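Josari Hand-Held Gripper: Set-up Guide
Section 4. Recording grasps outdoors

Read this section before you take the gripper outside. The Dolis method claims that grasps recorded by hand, in ordinary places, can train a robot arm that was never there. Our own results support part of that claim. Treat the rest with care until you have tested it on your own arm.

4.1 Before you record

1. Check that every screw on both finger plates is tight.
2. Wipe the finger ribs and the inner strips with a dry cloth.
3. Open and close the fingers 3 times in front of the camera.
4. Put one small object on the table. A mat under it is optional.

Note: The Flukel paper says that step 3 can be skipped. We could not repeat that result. Do not skip it.

4.2 Recording a grasp

5. Start the recording with the gripper open and clear of the object.
6. Bring the fingers down on either side of the object and close them until it is held.
7. Lift, pause, and put the object back on the table.
8. Stop the recording before you move to a new place. 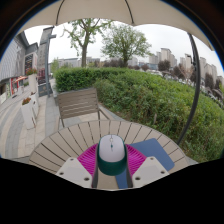 Figure 4-1. Computer mouse held between the fingers, slatted table under a patio umbrella.

Caution: Do not squeeze harder to make a grasp look firm. The fingers bend, and a robot arm copying the recording may close too far.

4.3 How many recordings you need

The figure usually quoted is 4,000. We have not found where it comes from. In our May trial we made 619 recordings outdoors and kept 252 after checking. The trained arm did better on tables it had not met before, but only with objects close in size to those in the set. With larger objects we saw no gain at all.

Note: A varied background is often given the credit for this kind of result. Our trial changed the table and the background together, so it cannot tell you which one mattered. If you want to know, change one at a time.

4.4 After recording

9. Play back each recording at normal speed. Reject it if the fingers leave the view during the grasp.
10. Keep rejected recordings in a separate folder. Report how many there were alongside any success rate.
11. Run the Jõgi check on the kept set. A pass means the files are complete. It says nothing about whether the grasps are any good.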